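Do silicone wine glasses make the wine taste like rubber?

Asked by Kerttu Huttunen
Sunday, June 25, 2023

We rent a cabin on the lake at Farnness every summer and the owner has banned real glass on the dock. Fair enough. My sister wants to buy a set of silicone wine glasses for the week. The listing says "taste-neutral" and "unbreakable," and I don't believe either word. I had a silicone ice tray once that made every drink smell like a freezer. Has anyone used these with actual wine for longer than one evening? I also wonder how they hold up in the dishwasher. I don't want to spend money on something that ends up in the sandbox.

Tilline

They're fine. Buy them. You're on a dock, not at a tasting.

Kerttu Heiskanen

I'd take "taste-neutral" with a lot of salt. Silicone picks up oils and smells, and dish soap is the worst offender. Mine smelled of lemon detergent after 2 washes, and a cold white wine in them tasted like it too. Red covers it up better, or maybe I just notice less with red.

What helped was baking soda and hot water, left for 20 minutes, then a long rinse and a full day of air drying with no towel. Skip scented tablets if you use the dishwasher. People will tell you to bake them in the oven to drive the smell off. Maybe that works, but check the maker's temperature limit first, and if they don't print one I wouldn't buy from them anyway.

As for unbreakable – sure, but they squash. Pick up a full one by the bowl and you'll wear it. Hold it low, by the stem, and pour it half full. Don't store them inside a closed cupboard or nested in each other. An open rack lets the air get in.

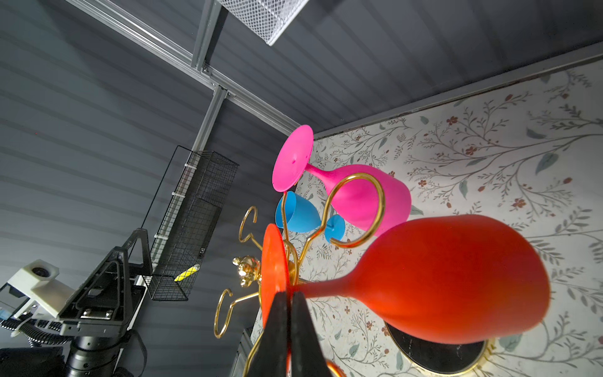
Hakala disagrees about the baking soda and says plain white vinegar does the same job in less time, though it needs 3 rinses or you've traded one bad taste for another. I haven't compared the two side by side, so take your pick. I'd still drink anything I paid real money for indoors, out of glass.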